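Cómo doblar camisetas sobre la cama: método del rectángulo

Última actualización: 31 de mayo de 2022

Esta guía describe el doblado de camisetas de algodón sobre una superficie blanda, en concreto una cama cubierta con una sábana. El procedimiento sirve para manga corta, cuello redondo o de pico, tallas de adulto. Las prendas con botones, capucha o forro se tratan en la guía de octubre.

Material necesario

Una superficie despejada de un ancho superior al de la prenda extendida con las mangas abiertas.
Una sábana lisa de color distinto al de las camisetas.
Un cartón rígido para marcar el ancho (opcional).
Cajón, caja o balda de destino, ya medido.

Los cartones de doblado que se venden hechos, como el Akska, dan un ancho fijo. Si el cajón es más estrecho que el cartón, conviene recortar uno propio. Para los cajones de la cómoda Loltgate usamos un rectángulo de 200 mm de ancho, que deja tres filas paralelas con holgura suficiente para meter la mano.

Preparación de la superficie

1. Retire cojines y mantas de la zona de trabajo.
2. Estire la sábana desde las esquinas. No hace falta plancharla. Los pliegues bajos no afectan al resultado; los lomos altos sí, porque se transmiten a la capa inferior de la prenda.
3. Pase el antebrazo desde el centro hacia los bordes para aplastar los lomos que queden.
4. Sitúese en el lado largo de la cama. Si trabaja desde los pies, la parte más alejada queda fuera de alcance y la prenda se arrastra.

Extendido de la prenda

5. Localice las costuras de los hombros. Son el punto de agarre correcto. Si se sujeta por el cuello, el canalé cede y el escote se deforma con el tiempo.
6. Levante la camiseta hasta que el bajo se separe de la superficie. El propio peso de la tela deshace buena parte de los pliegues.
7. Compruebe que ninguna manga ha quedado vuelta hacia dentro. Si lo está, sáquela antes de apoyar la prenda.
8. Baje la camiseta apoyando primero el bajo y después los hombros, con la parte delantera hacia la sábana.
9. Tire suavemente de las costuras laterales hasta que queden paralelas.

Cuando la prenda se coge por un solo punto, la tela cae en diagonal y se forma una doble capa en vertical. En ese caso, sujete el punto con una mano, recorra el borde superior con la otra hasta encontrar el segundo hombro y vuelva al paso 6.

Doblado

10. Coloque el cartón centrado bajo el cuello, con el borde superior a la altura de la costura.
11. Doble el lateral derecho sobre el cartón. Devuelva la manga hacia fuera hasta que su borde coincida con el pliegue.
12. Repita con el lateral izquierdo.
13. Retire el cartón tirando hacia el cuello.
14. Suba el bajo hasta dejar libre una franja de 58 mm por debajo del cuello.
15. Doble el conjunto por la mitad, o en tercios si va a guardarse en vertical.
16. Presione con la palma abierta para expulsar el aire. No alise con las uñas.

Ajustes según el tejido

Algodón fino: doblar en tercios. En mitades no se sostiene de pie.
Algodón grueso: doblar en mitades. En tercios el paquete abre.
Mezcla con elastano: esperar a que la tela recupere su forma antes del paso 10.
Prendas con estampado plastificado: doblar con el estampado hacia fuera, sin apilar más de 8.

Almacenamiento

En la caja Grikside (ref. 2373) las camisetas se colocan de pie, con el pliegue hacia arriba. Se llena desde el fondo hacia delante y se deja el último hueco libre para poder sacar una prenda sin desplazar las demás. En balda abierta se apilan en horizontal, alternando la orientación del cuello en cada pieza para que la pila no se incline. 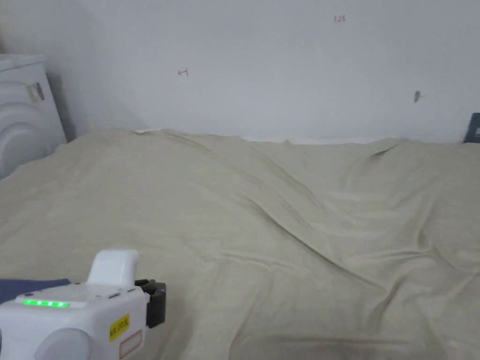
Sábana beige extendida, con pliegues.

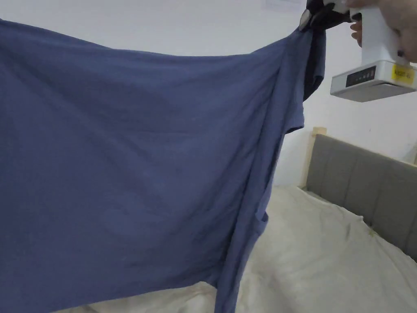 ¿Se puede seguir este método con camisetas que aún conservan algo de humedad?

Las camisetas deben estar completamente secas antes de doblarlas. La humedad queda retenida entre las capas, produce olor y fija las marcas de doblado. Si hay duda, toque las costuras de las axilas y el canalé del cuello, que son las zonas que más tardan en secar.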